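I have played golf for most of my adult life and had never given a single thought to my grips. Whatever came on the club stayed on the club until it went shiny, and then it stayed on a bit longer. So when a friend told me about a guy in Stendby who does nothing but regrip clubs, all day, out of a narrow shop behind the tire place, I figured I'd go and ask him how a person ends up doing that for a living.

He didn't want his name used. "Put the shop," he said. "The shop's the one with the rent." So, the shop is Litesis Grips, and he has been running it for 15 years. Before that he was assistant greenkeeper at Baldale, the hilly course north of town with the awful par three over the quarry.

He was halfway through a set when I walked in and he kept going while we talked. I asked how many he gets through.

"Last year it was 1,358 clubs," he said. "I write every one in a book. Year before was less. April is crazy, everybody opens the garage and picks up the seven iron and goes, ugh, what happened to this thing?"

What happened to it, he says, is mostly hands. Sunscreen, sweat, whatever you had on your hot dog at the turn. Then it sits in a hot trunk all summer and the rubber goes hard. He took my own seven iron out of the bag (I had brought it along hoping for mercy), ran his thumb down the grip and made a small noise.

"You're squeezing this," he told me. "Look at the wear under the left thumb. It's slick, so you squeeze, so your forearms lock up, so you hit it right. Do you hit it right?"

I do hit it right. I said sometimes.

I asked what he puts on for most people, and he got up to show me a wall of the things, all hanging by size. His favorite is the Cocco, a soft corded grip he buys by the box. It's tacky without being sticky and it doesn't fight you in the rain, according to him, though he warned that it wears faster than the plain rubber and he won't sell it to anybody who plays every day unless they promise to come back and not complain.

Size is what he really wanted to talk about. He thinks half the people in town are playing grips that are too thin for them. "They come in a box from the factory at one size, and you have the hands you have," he said. His way of checking is to have you hold the club in your left hand only and see where your fingertips end up. If they dig into the pad of your thumb, it's too small. If there's a big gap, too large. They should just brush it. Mine dug in – I could feel the nails. 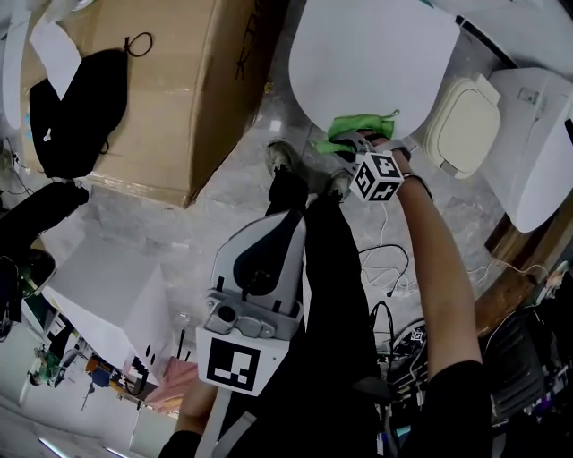
Words and photo by the author
Weekend golfer and occasional columnist

We got onto doing it at home, because I've always wondered. He's surprisingly relaxed about it for someone whose business depends on people not bothering.

"Go ahead, do it! It's tape and solvent and a hook blade," he said. "Where people mess up is they're scared of the solvent. They put in a teaspoon and the grip gets halfway on and stops, and now you have a grip that's halfway on forever. Pour it in. Slosh it. Pour it over the tape too. Then don't stop to think, just push."

And the cutting?

"Away from you. Always away from you. And if it's graphite you use the hook blade and you go gently, or you'll score the shaft and then you're buying a shaft."

He also said to leave the clubs overnight before you play them, and that he has customers who absolutely will not do this. One of them regripped his driver at lunch, teed off at two and twisted the grip a quarter turn on the first swing. He came back the next morning wanting to know what was wrong with the tape.

I asked whether he gets much work from the club at Baldale these days. A fair amount, he said. They have 600 members and he does the rental sets every winter, which he enjoys because there's no one standing over him. He puts the same midsize rubber on all of them and lines up the logos facing down, so that beginners don't use the logo to aim. I had been using the logo to aim. I kept that to myself.

His own clubs, for the record, are old blades he bought used, and the putter has a grip so worn I could see the tape at the end. I pointed at it and he laughed out loud.

"That one's working," he said. "I'm not touching it. I made a thirty-footer with that in September."

He plays nine holes a couple of evenings a week and doesn't keep score anymore, except on the quarry hole, where he keeps score against himself and is losing.

In the end I left him the whole bag. Midsize Coccos on everything except the putter, one extra wrap of tape under the right hand, ready by the following afternoon. He wrote them in the book before I'd got my wallet out, and when I asked if I could pick them up a little early and squeeze in a quick nine, he just pointed at the sign on the wall that says OVERNIGHT.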